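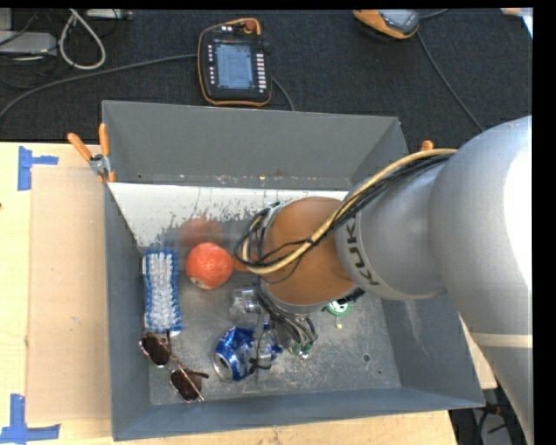 April 2020
Wevent bench, item set and bin notes

Went through the loose items this morning before anything else went into the bin. The list in the front of this book still shows the February set and no longer matches what is on the shelf. Corrected list goes at the end of this entry. Leopold, please cross out the old one when you have read this, and don't tear the page out. It has the supplier codes on it.

Bin

Gray metal, open top, sloping sides, the one from Narel. It stands directly on the table with nothing under it. I tried the thin rubber mat last week and took it out again. The bin crept on the mat when it was pushed at one end and stayed cocked afterward, and the mat picked up grit that then got pressed into the tabletop. The table is light wood and shows every mark. Two short scratches near the front edge are from the mat episode and are mine. I have rubbed them with wax and they are still there.

Corner positions are now marked on the table in pencil. Tape was better to look at but left glue behind, and the glue collected dust. If the pencil lines get faint, go over them with the hard pencil in the cup, using the bin itself as the template. Do not measure from the table edge. The edge is not straight.

The walls throw reflections. A bright item close to a sloping side puts a blurred copy of its own color on the metal above it. The orange-red fruit is the worst case, with a reddish patch on the slope directly over it that could be taken for a second object at a quick look. Blue gives less trouble. Aurelia suggested dulling the inside with abrasive pad, and I would like to leave that as a last resort. Once it is dulled we can't go back, and the sanded surface will hold dirt. First try is to move the desk lamp and leave the ceiling lights alone. Second try is a matte card along one wall, to see how much of the effect comes from that side.

Cleaning: Zokar, diluted, wiped on with a cloth, then plain water, then a dry cloth. The undiluted stuff leaves a film that is hard to see straight on and obvious from a low angle. I had blamed the film on the metal until I did one half of an offcut each way and compared them after lunch. The diluted half was clean. Mix 300 ml at a time, in the labeled bottle. It separates if it stands for long, so give it a shake.

Items

Blue can. Aluminum, crumpled, lies on its side. This is the third can in the series and the first one I am happy with. The first was hardly dented and rolled whenever the bin was touched. The second was stamped nearly flat and lay against the floor like a plate. The present one has enough flat places to stay where it is put and still reads as a can from any side. The silver end is round enough to show which way it points, and that makes it easy to log a position by hand: note the direction of the silver end, nothing more.

It will not stay in this condition. Each squeeze moves the dents a little, and the blue finish goes at the folds. Please do not "fix" it by pushing the dents out from inside. Someone did this to the second can and it split along a crease. Metal edges at a split are sharp. If this one splits, it goes straight into the recycling and gets a line in the book.

Rinsing cans: rinse before crumpling. After crumpling the inside can't be reached, and whatever is left in there comes out over the following days. The smell in the cabinet in February was this.

Round fruit. Bought at Fontana with the rest of the shopping. The skin is mottled and slightly shiny, with a paler patch near the bottom. I use the pale patch as a reference mark. Put it down, note where the patch is, and any later turn can be read off without writing on the skin. Ink did not hold on the previous one anyway, and stickers change the surface.

Store in the fridge door overnight, in the box with the lid. Take it out at least an hour before use and dry it with a paper towel. Weigh on taking out, write the weight on the box lid in grease pencil. The last one lost 14 g over its time here, most of it after the skin had been nicked. Replace at the first soft spot, whatever the weight says. A soft spot does not show in the color until well after it can be felt, so press lightly with a thumb all the way around. The retired fruit goes in the compost and not back in the kitchen.

Scrub brush. Rectangular, white bristles in the middle, blue bristles as a border, white base. Stored flat on the shelf with the bristles up. It had been kept bristles down for some time and one long side took a lean. Most of that came out after a night in warm water, and what remains is small enough to ignore.

In the bin it goes upright or flat depending on the sheet. Along the inner wall with the bristles facing up is the usual start position and the one I would keep as standard. With the bristles down it is a different object for our purposes: it slides less, it rocks when pressed at one end, and it marks the floor of the bin with whatever is in the bristles. Log bristle direction every time. Half of the February sheets have "brush, left" and no direction, and those lines can't be used.

The brush is an item and does not get used for cleaning. The sink has its own. If the sink brush goes missing, buy a sink brush.

Placement

What we want is a mix of things that behave differently when they touch: something that rolls, something that is stiff and light with an uneven surface, something with a soft face and a hard back. The three above cover this with little overlap, and I don't see a need for more at the moment. The sponge was too similar to the brush. The glass jar was a bad idea in a metal bin and is back in the kitchen.

Fruit against can is the combination to watch. The fruit settles against the nearest thing that stops it, and if that thing is the can, a small push to one moves both. Leave a gap when laying out, unless the sheet asks for contact. If it does ask, write down which one was placed first. We have seen different resting positions from the same drawing depending on the order, and I don't think the drawing can be made good enough to remove this.

Sloping sides: an item set halfway up a slope comes down by itself sooner or later. Don't record a position until it has been left alone for a minute. The brush is the exception – it can lean against the wall and stay, or seem to, and then come down when the table is bumped. Check with a finger.

Bench condition

Table wiped. Crumbs found under the bin, origin unknown, not from the fruit. No food on this table, please, including closed boxes.

The shelf has 12 compartments and the items need only a few of them. The rest have filled up with screws, a roll of twine, and a mug. I have moved the screws to the drawer and left the mug for its owner to collect by the end of the week. Leopold, is the twine yours?

Corrected list
Bin, gray metal (Narel) – in use
Can, blue, crumpled, third – in use
Can, blue, second – split, discarded
Fruit, round, orange-red – in use, check daily
Scrub brush, white and blue – in use, store bristles up
Sponge – withdrawn
Jar, glass – withdrawn, returned to kitchen

Open points
Matte card along one wall, cut to the slope. Aurelia has card left from the sign job.
Spare can of the same blue, rinsed, not crumpled, to be kept in the cabinet until needed.
New sheet with a column for bristle direction and one for placement order. I will draw it up tomorrow and leave copies on the clipboard.
Lid for the Zokar bottle. The present one leaks when the bottle is on its side.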